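Workshop > Student Robotics Club > Bench and Tool Tips

Care of the Workbench, Cables and Gripper Fingers

The following tips are issued to members of the Plumurum Student Robotics Club at the start of each September. They apply to the sorting project and to any other work carried out at the arm stations. Members who have not yet completed the safety session with Orathai Saithong should read them before that session and bring any questions to it.

Before you begin

Clear the tabletop down to bare wood. Pens, hex keys and drink cups are the objects most often struck by a moving arm, and a hex key left under a finger can chip the pad. Drinks belong on the shelf by the door.

Wipe the tabletop with a barely damp microfiber cloth and then with a dry one. Do not use furniture polish. Polish leaves a slick film, and parts placed on it will slide when the fingers close. If polish has been used by mistake, a few drops of dish soap in a bowl of warm water will remove it, followed by clean water and a full drying time of one hour.

Check that long hair is tied back and that sleeves are buttoned or rolled above the elbow. Lanyards come off and go in a pocket.

Gripper fingers

Dust on the finger pads is the usual cause of dropped parts. Clean the pads at the start of each session with a cotton swab and a small amount of rubbing alcohol. Work from the base of the finger toward the tip and turn the swab often. Do not scrape the pads with a fingernail or a blade.

Glue residue from tape may be lifted with a white eraser. Colored erasers stain and should be kept out of the tool drawer altogether.

After cleaning, close the fingers slowly on a folded sheet of printer paper. The paper should be held evenly along the tips. If it can be pulled out from one side, loosen the two screws on that finger, set it square and tighten each screw a little at a time. Damian Grabowska keeps the small torque driver and will sign it out on request.

Finger pads are replaced after 3,000 closing cycles or at the first sign of a split, whichever comes sooner. Enter the count in the log at the end of the session. Teams preparing for the Brenberg meet should change pads at 2,000 cycles and keep the old set as a spare for practice.

Camera lenses

Blow dust away with a rubber bulb blower before anything touches the glass. Canned air is not permitted, as it can leave a frosty residue. If a fingerprint remains, use a clean lens cloth, dry, in small circles. Shirt hems and paper towels scratch.

A lens that still looks cloudy should be reported to Dorota Stępień. Members should not unscrew a camera from its bracket, even briefly, because the station must then be calibrated again.

Cables

Cables that move with an arm need slack, and cables that do not move need none. Guide the arm by hand to its farthest reach, with motor power off, and watch each loop as it travels. A loop that pulls tight should be let out. A loop that hangs low enough to touch the table should be taken up with a hook-and-loop strap.

Plastic zip ties are suitable only for cables fixed to a frame. When one is used, trim the tail flush with side cutters — a tail cut at an angle is sharp enough to open a knuckle.

Coil spare cable loosely, in circles the width of a dinner plate, and reverse the direction of every second turn. Cable coiled in this way lies flat and does not twist when it is paid out again. Winding it around the elbow strains the wire inside the jacket.

Cables on the floor should run along a wall or frame wherever possible. Those that must cross a walkway are to be covered with a rubber ramp, and the ramp is to be put away afterward.

Baskets and small parts

Plastic baskets with holes in the sides are preferred for the sorting project. Dust falls through, and the contents can be checked without tipping the basket out. Rinse them under the tap when they become grimy and stand them upside down on a towel overnight.

If a basket creeps across the table during a run, cut four small squares of nonslip drawer liner and place one under each corner. Double-sided tape should be avoided, as it lifts the finish from the wood.
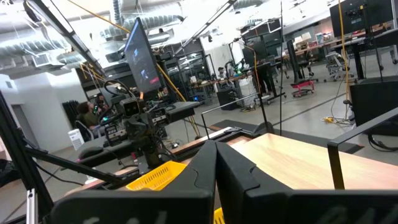
Wooden tabletop and yellow basket, with a second arm and its camera unit beyond the fingers.

Screws and washers go in lidded jars, one size to a jar. A strip of masking tape on the lid is easier to relabel than the jar itself. A magnet wrapped in a sandwich bag will pick up spilled screws from the floor; turn the bag inside out over them and they come away cleanly.

During a session

One member operates and one member observes. The observer stands within reach of the stop button and does not hold a phone. The two may change places at any time, provided that the arm has been stopped first.

Speak before you start a movement. The words used at all stations are "moving" and "stopped." Cyprian Jasińska introduced this practice when the club began to run two arms over one table, and it is now required of every team.

If a part is dropped, stop the arm, pick up the part and then resume. Reaching in between movements is grounds for suspension from the station for the rest of the term.

Closing the station

Return the arm to its rest position before switching off the power. Fingers should be left slightly open so that the pads do not take a set.

Brush the table toward yourself into a dustpan, and wipe the monitor with a dry cloth only. Empty baskets are stacked and returned to the shelf. Push chairs fully under the desks; the floor is swept on Thursday evening and anything left on it will be placed in the lost property box.

Record any fault in the log, however small, with your name and the station number. Requests for replacement pads, swabs, straps or drawer liner should be given in writing to Barbara Szczepańska, who places the supply order once a month.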